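Opinion | Home and Habits
Reading time: 2 min

Wash less, wipe sooner

When I moved to this country I rented two rooms above a shop in Surkota Street, and the first thing the landlady gave me, before the keys, was a bucket. In it were seven bottles. One was for glass, one for the bath, one for the oven, and the others I did not understand even after I read the labels with a dictionary. I was thankful, but I also felt a small shame, as if my mother's house, where we had soap, vinegar and a brush, had been a dirty house. It was not.

I want to argue for the short shelf. I believe most homes need very few cleaning products, and that the rest are sold to us by making us afraid of our own kitchens.

Look at the advertising. Last November a leaflet from Wodano came through my door, and it offered me a separate spray for the inside of the fridge and for the outside of the fridge. The two sprays had the same price and, as far as I could see from the small letters, nearly the same contents. Zoratier does it with smell instead. Their shelf in the supermarket has forest, linen, cotton and "morning", and I have stood there a long time without learning what morning should smell like.

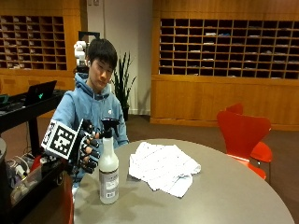 My neighbours tell me that a strong product saves work. In my experience the work is saved by the hour when you do it. A spot of sauce wiped away after dinner needs a damp cloth. The same spot on Saturday needs a bottle, gloves and bad temper. We buy the strong thing so that we may wait longer, and then we must scrub anyway.

There is also the money. I kept my receipts for one year, which my family found very funny, and I had spent 298 on cleaning goods. The next year I bought only washing-up liquid, plain vinegar, soda and one bathroom spray from Postma, and I refilled the bottle when it was finished. I spent 16 on the spray and not much on the others. My floors look as they looked before.

I must be fair. People who care for a sick person at home, or for a very small baby, may have to follow stricter rules, and they should listen to their nurse and not to me. Some stains are also stronger than vinegar, and vinegar should never touch marble, a lesson I paid for myself.

But for the ordinary week in the ordinary flat, I would ask you to open the cupboard under the sink and take out everything you have not used since the winter. Finish those bottles one after another, and do not replace them. I still have the landlady's bucket. I keep potatoes in it.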